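Comparing two finger pad sets on a hand-held gripper: a sweatshirt folding test you can do at home

Part 2 of my gripper notes. Last time was hard objects, and now we get to the fun one - cloth!

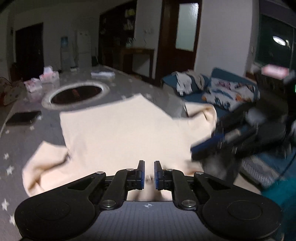 I love fabric as a test because it shows up a bad pad so quickly. A mug will forgive you. A sweatshirt sleeve slides out, or comes along with half the hem, and you know right away which pad you'd rather have. I've been running the Lobo pads against the Clestby pads since February and this is the routine I've settled on.

What you need

One gripper per person, both with the same pads fitted
A fleece or sweatshirt, something thick with a bit of give
A table you can walk around
A timer and a notebook
Planlow, or whatever you use to log your runs (a spreadsheet is fine)

Setting up

Fit the pads and close the fingers slowly a couple of times. The tips should meet flat. If one side touches first, loosen that pad, square it up and tighten again. Wipe both faces with a dry cloth, then check the screws on the linkage arms. Mine work loose after a long evening, and a sloppy arm feels exactly like a slippery pad, so please don't skip this one!

Running the test

1. Spread the garment out, front side down, sleeves wherever they land.
2. Start the timer. Pinch one sleeve near the cuff, lift, and lay it across the body.
3. Do the other sleeve.
4. With a partner, each take a bottom corner and bring the hem up to the collar together.
5. Stop the timer. Write down every dropped pinch and every time you grabbed two layers when you wanted one.
6. Shake the garment out and go again. I do 20 folds per pad set, then swap.

Go in with the fingers almost closed. Wide open feels natural, but you end up scooping a big wad of cloth. Come in low, press down a little, then squeeze - you'll feel the fabric roll up between the tips. It's a great feeling when it clicks.

Reading your results

Look at the double grabs before you look at the times. You get faster with practice no matter what is on the fingers, so swap the order of the pads on another day and compare both sessions. I keep mine in a Planlow sheet with one row per fold.

Next up is the Drarnosar wrist mount, and thin T-shirts, which scare me a little.

Updated March 25, 2025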